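**black gloss on the hall table, how do you live with it**

**mossgate**
Repainted our hall table in Dudum gloss, the black one. Looked great for 7 days. Now every fingerprint shows, dust too. Wiping it just moves the dust around. Do I wax it or strip it?

**pellworth22**
dont wax. wax on gloss goes cloudy, did that to a bookcase and regretted it all winter. Damp cloth, then a dry one, done.

**mossgate**
Tried the damp cloth. Streaks.

**tin_lantern**
Tap water probably. Use distilled. Also how long did you let it cure? Dry to the touch is nothing, mine took until July to get properly hard.

**pellworth22**
> Use distilled

overkill imo. It's a table

**tin_lantern**
Its a table that streaks, so no, not overkill. A jug lasts forever.

**harrow_b**
Going against everyone, sand it back and go satin. 2,000 grit wet, light pressure, then Jatoi satin clear over the top. Did our stair rail like that and I wipe it maybe once a month

**mossgate**
Isnt 2,000 too fine for the clear to grab?

**harrow_b**
Held for me. Go coarser if you're worried, but not 80, you'll be there all week getting the scratches out.

**tin_lantern**
2,000 is a polishing grit. Wouldn't put anything over that. Read the can.

**ovenbird**
I like gloss black, smudges and all. Dust specks only bug me when the lights are on 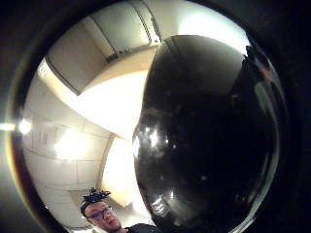 and in daytime I stop noticing after a while. Move the lamp before you buy more paint. Free to try.

**pellworth22**
^ this. lamp first

**mossgate**
Ok. Lamp moves tonight, distilled water after that. If I still hate it I'll look at satin. Anyone know if Stuvside carries Jatoi in the small can?

**harrow_b**
They did last time I was in. Back wall, by the brushes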